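Progress Report to the Hamada Fund
Foden Community Kitchen: Linens and Laundry Project
Submitted by Kurniawati Tjoa, kitchen coordinator
16/12/2024

Dear friends at the Hamada Fund,

I've been looking forward to writing this one! When we applied for the grant we were a busy kitchen with a paper towel habit and one drawer of rags that no one wanted to open. We now have real cloth towels, a place to keep them, and a laundry routine that the evening crew runs without me, and I'm so pleased with how it's going.

What we bought

The biggest purchase was the towels themselves. We ordered 200 kitchen towels in August, all cotton, in white with orange stripes. We went back and forth on plain white (cheaper, and easy to bleach), but Ningsih Pelupessy, who runs our dish station, held out for the stripes. Her thinking was that a striped towel could mean "clean dishes and clean hands only," and anything else in the building could be for floors and spills. She was right, and new helpers pick it up on their first shift.

We also bought 12 lidded bins for used towels, two sets of wall hooks, and open shelving for the old coat closet beside the pantry. The shelving took longer than I'd hoped. The first set was too deep for the closet and had to go back, and the second set came without brackets. It's up now and it holds everything, with a shelf left over for aprons.

The total spent so far is $1,326, including detergent. Receipts are attached in the same order as the budget lines.

How the towels are working out

The weave is a little coarse, and I'll admit I wasn't sure about it when I opened the first package. A few of the dish crew felt the same way. After several washes they softened up nicely, and they dry a stockpot much better than the smooth ones I had at home for comparison. 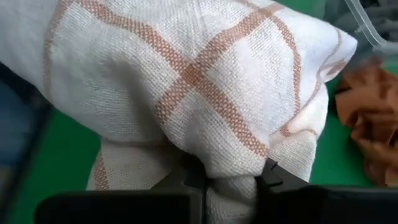
We did change our minds about folding. The original plan called for every towel to be folded in thirds and stacked by shelf, and for the first few weeks we did just that. It looked wonderful and it ate up the end of every shift. Now the towels for the serving line are still folded, and the ones for the dish station go into a deep tub where people can grab one and go. The evening crew gets out the door earlier and the tub is always full when lunch prep starts.

Shrinkage was a small surprise. The towels came out of the first hot wash noticeably shorter, so the hanging loops we'd planned to sew on went to a different corner than the one we'd marked. Ningsih redid the pattern in an evening and taught the sewing to 2 of our high school helpers, who have become very particular about their stitches.

Laundry

The washer in the back hall is the old Dilter, and it's keeping up. We run towels separately from aprons because the apron strings wrap around everything. The dryer is slower than we'd like on damp days, so on those days we hang part of the load on the lines over the utility sink. A new lint screen is on order.

Paper towels

We still keep a roll at the hand sink and one by the raw meat prep area, and we plan to leave those where they are. Everywhere else the paper is gone. I'll have a full comparison of our supply bills in the final report, once we've had a few more months on the new setup.

What's next

The loops should be finished soon, and then the hooks by the ovens can go into use. We'd also like to offer a short towel and laundry session to the kitchen over at Duden Hall. They've asked twice how we set up the closet, and Ningsih already has a page of notes for them, including the bit about measuring the shelves first.

You're welcome to come by during lunch prep any time. Please bring an apron if you'd like to help, and we'll supply the towel!

With many thanks,
Kurniawati Tjoa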